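Jellness Striped Sleeping Mat, Single

Product no. 857
Updated 10 December 2019

The Jellness is a woven summer mat that goes on top of the bedding you already have. You lie on the weave and not on the quilt, which lets air move under your back on hot nights. It comes in one pattern, narrow stripes in brown and beige, and it is sold by Kaverar through the Drusodis shop and by mail.

The mat has no padding of its own. Most customers put it over a quilt or a thin mattress. On a bare floor it is fine for sitting, but you will want something under it for sleeping. It is also a handy flat surface for folding clothes in the daytime, and small things are easy to find on it.
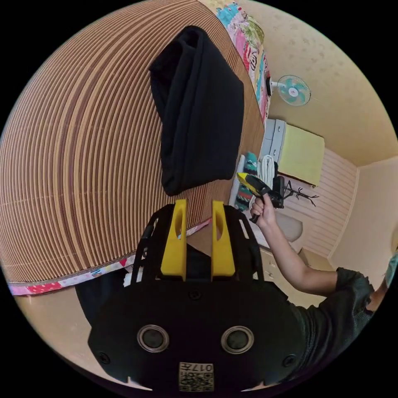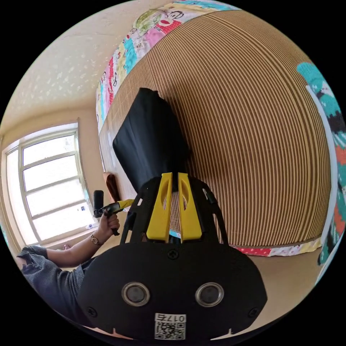 The striped mat with colorful bedding at its edge and a black fabric item on top.

Dark clothes can leave lint in the weave. Brush along the stripes with a soft dry brush — never across them. For spills, use a damp cloth and dry the mat flat in the shade. Do not machine wash, tumble dry or iron.

New mats are a little stiff and may hold a curl from the packaging. Unroll yours with the curl facing down and leave it for 2 days. There is a light plant smell at first that goes away with airing.

Storage: roll it loosely, tie it with the 4 cotton tapes in the bag and stand it upright in a dry closet. Folding will crack the strips and is not covered by the guarantee.

What you get
1 mat
4 cotton tapes
1 storage bag
Care card

Price: $54
Guarantee: 2 years on the weave and the edges

Stock note: the single size sold out in August and is available again. The double is still on back order. We do not have a date for it, but you can leave an email address at the Drusodis counter or on the contact form.

Returns are accepted on unused mats in the original bag. If a strip is broken when you open the package, send us a photo before you send the mat back — we can often ship a replacement the same week.

See also: Kazlauskienė quilt covers, Kaverar floor cushions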